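Coatings bench notebook
30 November 2022
Scuff and rub tests, gray paint for the Cutach trays

Picked up where the July pages stop. Same panels, same rack, the lables have mostly held. Two had gone soft at the corner and I rewrote them in pencil on the back before doing anything else. Pencil from now on please, the marker bleeds once solvent gets near it.

What we're after

Cutach want a gray that still looks like gray after a year of parts being dropped and dragged on it. Not a show finish. They don't mind marks, they mind bare metal going brown and they mind paint flakes in with the parts. So two separate questions and I keep mixing them up in my own notes: does it mark, and does it come off. Writing M and O in the margin against each result so whoever types this up can sort them.

Panels today

Groveck gray, one coat, straight on degreased steel.
Groveck gray, two coats, light sand between.
Groveck gray over their own primer, one and one.
Old stock gray from the tall cupboard, tin has no name on it, two coats. Only in there as something to compare against.
Bare panel, wiped, nothing on it.

All the painted ones cured on the rack by the window wall since last week. Thumbnail test on a corner first – all hard except the old stock, which takes a faint dent if you lean on it. Might be the tin, might be that it went on thick. I'd guess thick, there's a sag along the bottom edge.

Rub test

Used the Sjögren rubber, felt pad, small weight. 35 strokes on each panel, check, then change the pad and go on to 59. The odd number is my fault, lost track on the first panel and stopped where the counter said 59, so everything else got 59 to match. Fine for comparing within today. Don't put it next to the July numbers.

One coat, no primer. Shine gone by the first check, a dull stripe you can see from the door. By the second check there's metal showing at one end, where the pad turns round. O.

Two coats. Dull stripe, no metal. Edge of the stripe is soft, sort of fades out. M only. Better than I expected.

Primer and one. Dull stripe again, and a tiny bit of the primer color coming through at the turning end. Put M with a question mark. Primer showing isn't steel showing, but Cutach may not care about the difference, they'll see a pale patch and pick up the phone.

Old stock. Awful. Pad loaded up with gray and started smearing it along. Stopped early, cleaned the rubber, didn't go back to it.

Pad turning end is clearly harsher than the middle on every one of them. Is the machine level? Put a washer on it and the washer didn't roll, which proves not much. Someone with the good level please check before the next run.

Drag test

This one we made up so treat it gently. Offcut of angle with the corner knocked off, tied to a cord, pulled the length of the panel by hand over the edge of the bench. 5 pulls each, trying to keep the same speed. I'm not a machine and the last few were faster than the first few, I got bored.

One coat: long bright lines, right through. O and M.
Two coats: lines, some of them through. The ones that went through all start at the same end, where the angle first drops onto the panel. So it's the drop doing it, and then the drag follows the cut. That's worth a test of its own.
Primer and one: lines, none through to steel that I could find with the loupe. Best of the lot here, which is annoying becuase it was second in the rub test.
Bare: shiny lines on dull steel. Photographed it under the lamp for the folder.

The other thing with the bare panel is how quickly the lines stop looking like separate lines. After the pulls it already reads as one cloudy patch unless you tilt it. Old metal has that look all over. Makes me think we shouldn't be scoring by how many scratches there are at all. Score by whether you'd notice from standing height, then look close for paint loss. Two columns.

Wear on sloping sides is something the flat panels don't tell us about either. Floors get dragged on, sides get hit at an angle and then slid down. Scuffed floor in the big gray bin: 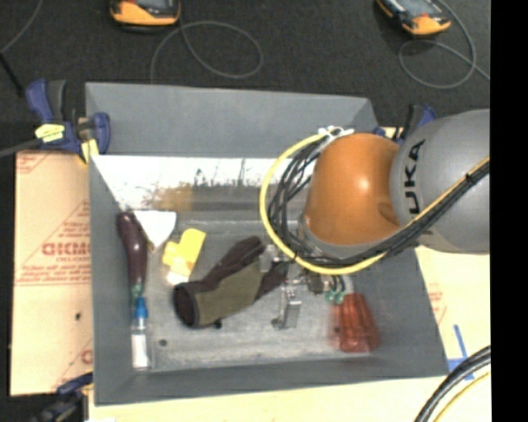
Drop test, first go

Ran out of day so only two panels. Same bit of angle, let go from the top of the short steel rule, flat panel on the bench with a rubber mat under. Did 5 drops on the two-coat panel and the same on the primer one.

Two coats: small round chips where the corner landed, paint gone in a little crater, edges lifting if you pick at them with a nail. Tape over and pull – more came away than I liked.

Primer and one: dents in the steel, paint cracked but stayed put. Tape pulled off a few crumbs and nothing else.

So the primer earns its money when things get dropped and doesn't matter much when they only get rubbed. Obvious when you write it down.

Then repeated one drop on the primer panel propped on a wood block so it sat at a slant. The angle bounced and went behind the bench. Found it. Longer mark, shallower, hardly any cracking. Need a proper way to hold the panel at a slope, the block walks.

Color

Put the four painted panels side by side by the window before they got wrecked. Groveck over primer is a hair warmer than Groveck on bare steel. You'd never see it on its own. The old stock is bluer than all of them and I think we should bin the tin. Cutach's sample chip sits between, closer to the primer one. Under the bench lamp they all look the same, so colour checks at the window only, before lunch, please stop doing them under the lamp.

Things that went wrong

Ran the first panel without zeroing the counter. See above.
Left the lid off the thinner while I was at the rubber. Put it back. Smell was bad, opened the door, then everyone was cold.
Tape for the pull test is the last of the roll and it's been sitting in the sun, so the pull might be weaker than it should. New roll on the list.
Dropped the primer panel on its face carrying it back. The mark near the hole is from the floor, not from any test. Circled it.

For next time

Two coats over primer. Should have made that one to begin with.
Level the rubber.
Clamp of some sort for slanted panels, maybe the old vise jaw with a wedge.
Ask Plamesness if they still sell the coarse felt pads or only the soft ones now. The soft ones clog.
Weigh panels before and after? Not sure our scale is good enough to see it. Try on the one-coat panel, that lost the most.
Write to Cutach and ask what actually lands in the trays. Castings or pressed parts makes a big difference and the order just says parts.

Panels are back in the rack face out, tested side toward the wall is WRONG, I've turned them round twice now. Pads in the bag, cord on the hook. Rubber unplugged.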